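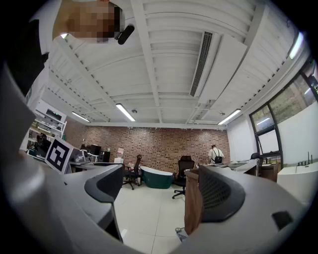
Room 2, brick wall at the back, ceiling lights on.

Cart Project, short report
July 18, 2020, by Brândușa Coman

Aim: restock a housekeeping cart faster. Hotel Fuvarano gave us their list, we cut it to 8 items. Cloths in the top tray, bottles on the lower shelves, laundry bag on the end rail. Tried two layouts. Layout A was slow, to much bending. B better, 80 seconds saved per round. Still need to check the bottle order.

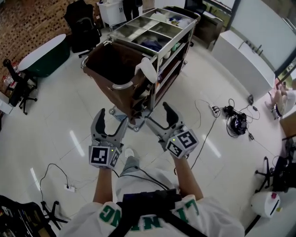

Seixas thought the laundry bag should hang lower, as full ones drag on the rail. Fair point, not tested yet. Will do in October.

Lost property came last. Guest bags get a seperate form, kept off the cart. Form is one page, still too long.

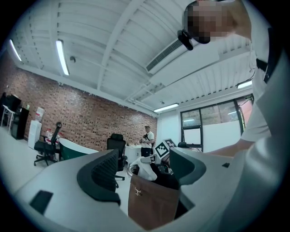

Brown leather bag with metal clasp, white cloth inside.

Comments
Ramoditz: which layout for narrow corridors?
Mokthorpe: B, but turn the cart first. Form needs a box for room number.

Contact | © 2020 | Back to top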